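Ticket 1508 - Kitchen radiator stone cold, boiler showing fault 761
Opened by: Soledad Haverford
Boiler: Vullia combi, Eldale model
Status: Closed, grudgingly

07:10 - Boiler dead again. Display says 761, which the manual lists between 760 and 762 with the helpful note "see installer". The installer moved to Portugal.

07:40 - Pressure gauge sitting at nothing. Topped it up through the filling loop. Boiler lit, sulked, lit again. Every radiator warm except the kitchen one, which has never been a team player.

11:15 - Bled the kitchen radiator. Plenty of hissing, then brown water down my sleeve. Still cold at the bottom.
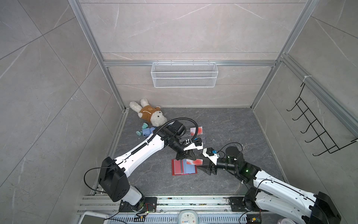
Why would a radiator be hot at the top and cold at the bottom?

Sludge, usually. It settles along the base and the hot water goes over it.

14:30 - Rang Kowalczyk Heating. They quoted 200 pounds for a full flush, or 70 to take the one radiator off and hose it out in the garden. Chose the garden.

16:50 - Radiator back on, inhibitor added, hot all over. The lawn looks like an oil spill - Ollard next door has already mentioned it.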